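Prilden Two-Arm Bench Kit: A Review After One Season of Use

Posted 9/30/20

Our workshop took delivery of the Prilden two-arm bench kit in April, following a long exchange with the supplier, Zadside, over lead times and spare parts. This review sets out what was received, how the kit has performed, and which buyers we believe it will suit. The unit was purchased at the listed price and no discount was requested or given.

The kit is sold as a complete station. The order included two arms, a gripper for each, small cameras for the wrists, the tabletop, the wall panels, and the metal framework that holds everything together. Control boards are supplied bare and are mounted low at the front, outside the working area. Buyers who expect sealed control boxes should note this before ordering, and should keep liquids well away from that side of the bench.

Assembly took us 17 hours spread over several evenings. The printed guide is clear on mechanical work and thin on wiring. In particular, the section on routing the wrist cables does not say how much slack to leave, and our first attempt left too little. The arm stopped short of its full reach until the cable was refitted. Zadside has since told us that a revised guide is in preparation.

The grippers are the strongest part of the package. The fingers are long and taper to a narrow tip, which allows them to come down beside a container without knocking it over. We have tried them on household goods of many kinds, from glossy printed bottles to soft items that give under pressure.
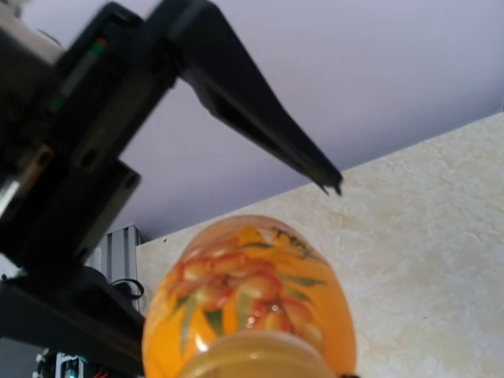
Can the kit be used by someone with no background in programming?

For simple tasks, it can. The supplied software lets the operator guide an arm through a motion by hand and save the result, and our newest member had a basic pick-and-place routine working on the first day. Anything that depends on the cameras calls for written code, and the sample programs are short on comments.

Calibration deserves a separate mention. The kit asks for a full calibration whenever a camera bracket has been loosened, and the routine runs for 30 minutes if no step has to be repeated. It begins with a clear floor. The operator removes every object from the enclosure, starts the routine, and leaves the arms to move through a set series of positions. The pale walls are helpful at this stage — they are smooth and plain, and the software has little to confuse it. We were less certain about the marbled tabletop, whose soft tan patches seemed likely to cause false readings. In our logs they have caused very few.

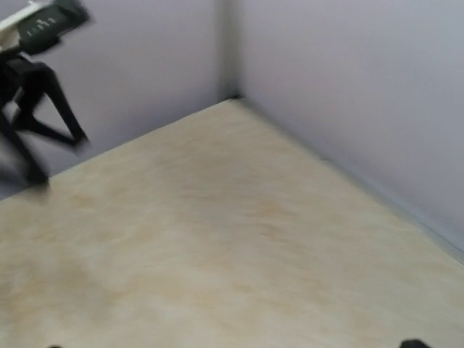
Two-Arm Work

The main reason to choose this kit over a single-arm model is the ability to bring both grippers to one object. Handovers, steadying, and turning an item in the air are all possible in principle, and the software treats the two arms as one system with a shared clock. We found this to be well designed. A stop command sent to either arm halts both.

Grip force is set separately for each side. We recommend beginning with low values on soft or rounded items and raising them in small steps. The factory setting is too firm for anything that deforms, and the manual does not mention this.

Over the review period we logged 1694 two-arm attempts, most of them on small household objects. Results improved a great deal once we lowered the speed of the final approach. We also tested with other items left standing on the table, such as a capped water bottle and a few loose caps, in order to see whether the planner would keep the arms clear of them. It did so in most cases, though it tends to choose wide, slow paths when the table is busy.

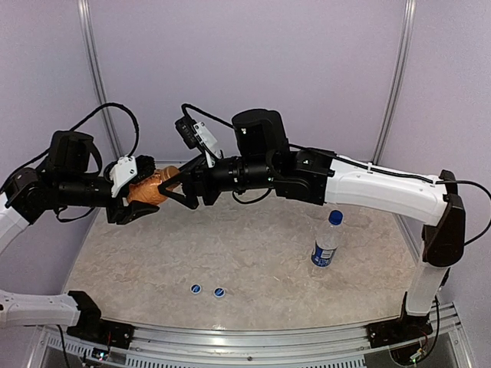
Service and Spare Parts

Zadside handles orders and first-line support. Repairs are carried out by Betancur at its Drulldale depot. We returned one wrist motor for excess noise, and a replacement arrived without charge. A second gripper, bought as a spare, cost 700 dollars, and we consider that high for a part that is certain to wear.

Replies by e-mail were courteous but uneven. Questions on hardware were answered promptly. Questions on software were often passed along — in one case twice — before a useful answer was received.

Recommendation

We recommend the Prilden kit to schools, clubs, and small workshops that have a clear need for two arms and at least one member willing to write code. Those who require only simple pick-and-place work would be better served by a single arm at lower cost. Our station remains in regular use, and a note on the revised wiring guide will be added to this page when it has been issued.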